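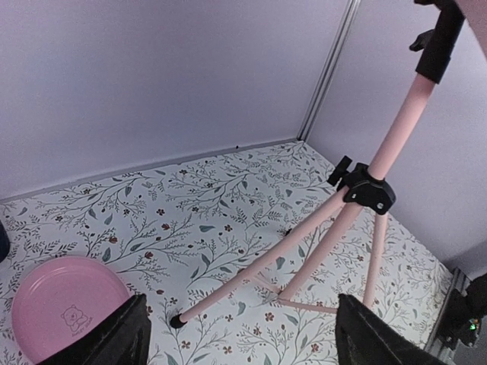 家の中の物を減らすとき、服や本はわりと早く片が付く。残るのは、一つの用途のために買った道具である。捨てるほど古くはなく、使う予定もはっきりしない。三脚などがその典型だと思う。淡いピンクの支柱に黒いスポンジのグリップが付き、脚の先には黒いゴムのキャップがはまっている。こういう物は壊れにくいし、色もきれいなので、手放す理由がなかなか見つからない。私はこの種の道具を、各家庭が一つずつ持つ必要はないと考えている。町の図書館が本と同じように貸し出せばよい。

私の住む地区には、ムタラーという名前の貸し道具の棚がある。分館の一階、新聞の閲覧席の奥にあって、登録されている品は384点。高圧洗浄機、餅つき機、布団用の掃除機、折りたたみの作業台、ミシン、製本用の裁断機などが並ぶ。借りられるのは一度に二点まで、期間は二週間で、図書館の利用券がそのまま使える。料金は取らない。

始まった当初、私はあまり期待していなかった。道具は本と違って汚れるし、部品がなくなる。説明書も行方不明になる。実際、最初に借りた電動ドリルは充電器が別の機種のもので、その日は何もできずに返しに行った。窓口の人は帳簿に「充電器違い」と書き、次の週には正しいものが箱に入っていた。それ以来、借りるときは箱を開けて中身を確かめるようにしている。

貸し道具に反対する人の言い分は、だいたい決まっている。まず、使いたい時期が重なるというもの。これは事実で、餅つき機は11月のうちに年末の予約が埋まる。高圧洗浄機も大掃除の前は順番待ちになる。ただ、重なるのは一部の品に限られる。ミシンや裁断機は、私が見に行ったときにはたいてい棚にあった。順番待ちが長い品だけを買い足せばよく、全部の品を増やす必要はない。

次に、税金で個人の趣味を支えるのかという意見がある。これには賛成できない。図書館はもともと個人の趣味を支えてきた。釣りの本も編み物の本も置いてある。編み方の本は公費でよくて編み機はいけないという線引きに、私は納得のいく説明を聞いたことがない。

三つ目は、商店の売り上げを奪うという心配である。これは軽く扱えない。駅前にあったペトレンコという工具店は一昨年に店を閉めた。貸し道具の棚ができる前の話だから直接の関係はないが、残っている金物屋にとっては気になるだろう。ただ、私自身は借りて使ってみたあとに買ったものが二つある。ミシンと、小型の高枝ばさみだ。使い心地を知らないまま買うことはしなかったと思う。消耗品もよく買うようになった。替え刃、ミシン糸、やすり、どれも近所の金物屋で求めている。

民間のサービスに任せればよいという人もいる。ジルテルという貸し出しサービスを私も使ったことがある。品ぞろえは図書館よりずっと新しく、玄関まで届く。その点は便利だった。しかし作業台を三日借りて、送料を含めると安い品が一台買える額に近くなった。たまにしか使わない物を借りるのに、買うのと同じくらい払うのでは、借りる人は増えない。重くて大きな物ほど送料がかさむので、家に置きたくない物ほど借りにくいという妙なことになる。歩いて取りに行ける場所に棚がある意味はそこにある。

今の棚に不満がないわけではない。まず置き場所が足りない。384点のうち218点は地下の書庫に置かれていて、窓口で頼まないと出てこない。目録はあるが写真がなく、名前だけでは大きさがわからない。「脚立(中)」と書かれた品を頼んだら、うちの廊下の角を曲がれない長さだった。寸法と重さくらいは書いてほしい。

修理の体制も弱い。今は壊れた品に赤い札を付けて、年に二回まとめて業者に出している。春に壊れた布団用の掃除機が秋まで戻らなかった。隣の市のフクリーという共同倉庫では、月に一度、簡単な修理をする日を設けていると聞いた。コードの交換やねじの締め直し程度でも、月に一度やれば赤い札はかなり減るはずだ。

寄付の受け入れについても、規則を見直したほうがいい。現在は購入から三年以内の品しか受け付けていない。電気製品ならそれでもよいが、三脚や作業台や鍋のような物に同じ期限を当てはめるのは無理がある。十年前の鋳物の鍋は今も使える。電気を使う物と使わない物で基準を分けるだけで、各家庭の押し入れから出てくる品はずいぶん変わるだろう。

返却日に遅れる人への対応も、よく話題になる。私は罰金には反対だ。本に罰金がないのに道具にだけ設けると、窓口の説明が面倒になる。次の予約が入っている品に限って前日に連絡を入れる、という今の方法を続ければよい。

来年度の予算では、棚を分館の二階にも広げる案が出ている。二階には使われなくなった視聴覚室があり、地下の品の一部はそこに移せる。私はこの案に賛成する。あわせて、目録に寸法を載せる作業を先に済ませてほしい。巻き尺と秤があればできることで、どちらも棚に登録されている。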